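From: Lorcan Gilmartin
To: Skesell Group Travel list
Date: Friday, August 1, 2025
Subject: Re: Coach to Fletmont, one big one or two small?

Wian Dlamini wrote:

> Hello all. We have 40 names down for the Fletmont trip and I need to
> settle the transport. Norwood Coaches have offered us one full-size
> coach with a driver. Arango have offered two minibuses with drivers for
> a bit less money. Has anyone used either firm lately? I am also not
> clear on what happens about driver hours if we come home late. We want
> to leave Skesell at eight in the morning and set off back after the
> evening meal. Last time we hired anything there was a row over the
> waiting charge and I would like to avoid that.
>
> Wian

Wian,

I booked Norwood for the June outing, so I can tell you how that went. I have not used Arango for a group this size, only for an airport run.

Norwood sent the coach they said they would send, and it was at the pick-up point ten minutes early. The seats were fine. The luggage space was more than we needed for a day out. The toilet on board was locked and the driver did not have the key, so ask about that when you confirm. If it matters to your lot, get it in the email.

On price, make sure you are comparing the same thing. Norwood's quote to us included parking at the other end and the driver's meal. Arango's airport quote left parking off and it turned up on the invoice. With two vehicles you would be paying for parking twice, and that could eat up most of the difference.

The waiting charge is in the small print on the second page of the Norwood form. You get so much time free at the return pick-up and after that they charge by the half hour. We were late out of the restaurant and paid for one half hour. I had no complaint as it was all written down, but I had not read it properly beforehand. I now give people a return time twenty minutes before the real one.

As for hours, you need to give the firm your whole timetable before they quote, including the evening. An eight o'clock start and a late finish makes a long day, and the driver has to have proper breaks and has a limit on the length of the day. They may want to drop you off and come back, or put a second driver on for the return. Either of those can change the price. Don't leave it to the morning itself.
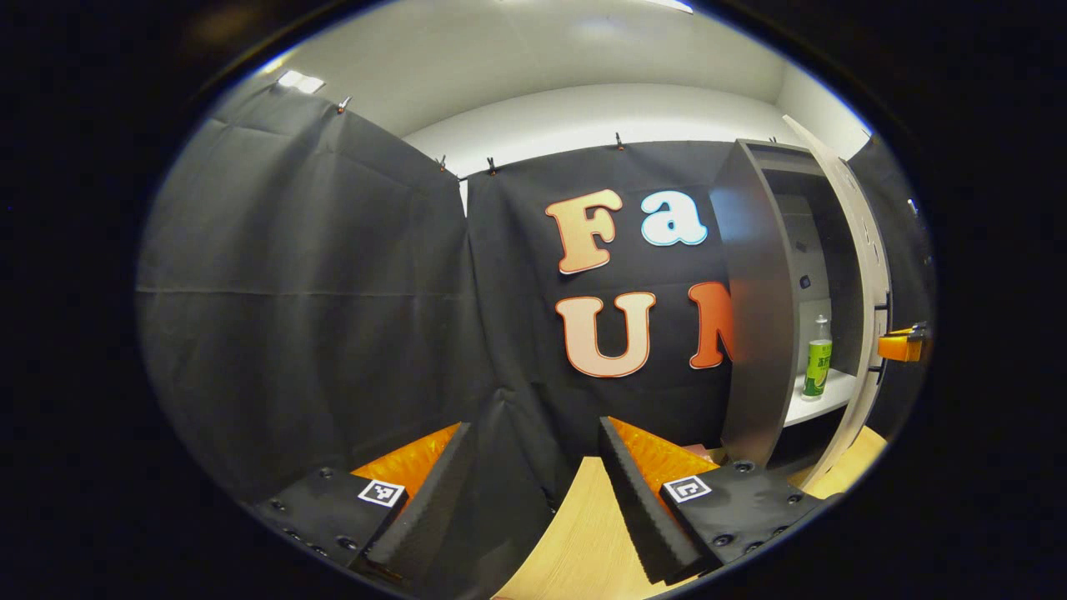
Grey curtain clipped up along the line, ceiling light on.

I would go for the single coach. With two minibuses somebody has to keep a list for each, and people swap over on the way home and then you can't tell who is missing. We had that on the coast trip and spent a long while in a car park checking names. The other thing is that if one minibus is held up, half the group is standing about at Fletmont with the tickets in the wrong vehicle.

The case for minibuses is access. The lane up to the Fletmont gardens is narrow and I don't know if a full-size coach can get up it. Ring the gardens office and ask where coaches set down. If it is the bottom car park, there is a fair walk uphill, and you may have a few people who won't manage it. Norwood might know the place already.

Also check the seat count. A full-size coach should take your number with room over, but ask what the vehicle will be and get the figure in writing. If you need space for a wheelchair they usually take seats out for it, and they want to know well ahead.

For the deposit, Norwood asked for a part payment when we booked and the rest a fortnight before. Their cancellation terms get steeper in the last week. I would collect everyone's fare before you pay the balance.

I have the June paperwork as a scan and can send it to you off list if you want to see the terms. The woman in their office was quicker by phone than by email.

Lorcan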